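Giltcombe Neighbourhood News
April 16, 2023

From the laundry end of things: can a machine make the bed yet?

Those of you who came along to the August talk last year will remember that I promised to keep an eye on household robots and report back whenever there was something worth reporting. It has taken me longer than I meant it to (the guttering, the grandkids, then the guttering again), but I've spent a good part of the autumn reading, ringing people up and generally making a pest of myself, and I think I have enough now to fill a page.

My question was a plain one. I have changed beds for a living, in a motel and then in a nursing home, and I worked out once that in my busiest year I was doing 195 a week with one other woman and a trolley that pulled to the left. So when somebody tells me a robot is going to do the housework, I don't want to hear about it playing chess or walking up a flight of stairs. I want to know whether it can get a fitted sheet over the fourth corner without the first one popping off.

Amirul Halim, who runs the workshop side of things at Narnbridge and was very generous with his time on the phone, told me that bedding is about as hard as it gets. A cup is a cup, he said, and it stays cup-shaped when you pick it up. A sheet has no shape of its own. You grab one bit and all the rest goes somewhere else, and the machine has to work out afresh where the edges have got to. Towels are the easy end of it, because they're small and you can at least lay them flat on a table. A doona is the far end, being large and heavy and inclined to bunch up inside its cover (we all know that one!). He reckoned that people who have spent years on it would be delighted with a robot that could straighten one properly, any old how, in 10 minutes.

I asked him about hands, too, as I'd always assumed the trouble was in the brains. He thinks it's a fair bit of both. For years most of these machines had a sort of pincer, good for boxes and bottles and not much chop with cloth. The ones with proper fingers can get hold of a hem, at least some of the time, but feeling whether you've picked up one layer or two is another matter. I do that without looking, and so do you. I had never once thought of it as a skill until he said so, and I was rather pleased with myself for the rest of the afternoon.

Then there's reach. A big bed is a long way across, even for a tall person, and when I was on the job we walked round it and round it all day long. A machine on two legs has to do the same walking, keep its balance while it leans over the mattress, and mind it doesn't catch its foot on the edge of a rug. One on wheels won't tip so easily but takes up more of the floor, and in a small bedroom you may well be choosing between the robot and the wardrobe.

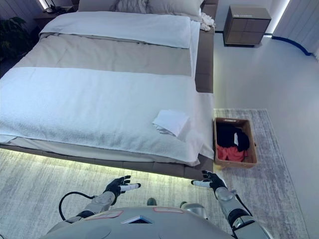 Marleny Espinoza wrote in after my last column to say that she'd be perfectly happy with a robot that never touched the bed at all, so long as it would take the dirty clothes away, sort the darks from the brights and bring everything back folded. The bed takes her two minutes, she says, and she quite likes doing it. It's the carting back and forth that gets her in the knees, and she can't understand why the clever people don't start there.

I put that to Amirul and he laughed and said she was quite right, and that plenty of people do start there. Picking up a basket and carrying it to another room is a good deal closer than making the bed is, provided the hallway is clear and the dog has been put out. Sorting by colour is closer still. Folding comes somewhere in between, and the results depend very much on whether it's a tea towel or a child's jumper turned half inside out with one sock up the sleeve.

What I wouldn't do is hold off buying a new washing machine in the meantime. I asked what a robot for the home might cost and got a different answer from everyone, none of them firm enough to print. For my own part I'd pay some 200 dollars a month for one that did the sheets, and not a cent for one that needed me standing over it, as I could have the job finished myself by then and the kettle on.

There is one sort of help I would welcome tomorrow, and that's in the nursing homes. The girls (and boys, there are more of them these days) are still doing those beds by hand, with sore backs by forty. A machine that did nothing but hold up the far side of a mattress while you tucked the sheet in would be a great kindness to them. Amirul has promised to let me know if he hears of anything along those lines, and I'll pass it on.

If you've tried out any sort of household machine yourself, even just one of the little round vacuums, do drop me a note at the library desk. I'd especially like to hear from anyone whose vacuum gets on with a fringed rug, as my sister's has eaten hers twice.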